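Subject: Re: [blockswap] Trokov shapes, what counts as a set

> Opened the Trokov tub at last. 23 pieces, and the lid says 16.
> Is the lid wrong or am I? Also, does anyone keep theirs on a
> board, or is it just the carpet for everybody?

The lid is wrong. The lid has always been wrong – I wrote to Bruvatico over it one December and got back a coupon for 114 stickers.

Board, definitely. My carpet has eaten enough prisms. A few of mine, up for swap if anyone has spare arches:

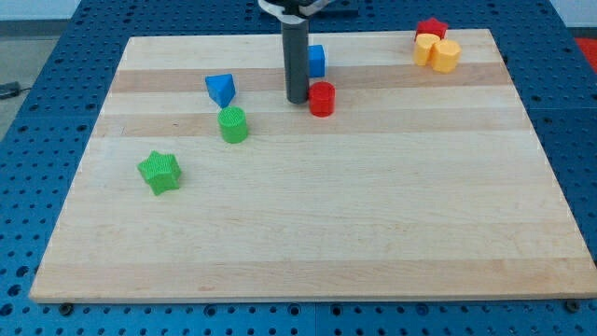

Red cylinder, blue prism and company, on the striped board.

The board is not up for swap. Please stop asking.

--
blockswap list, Boltus chapter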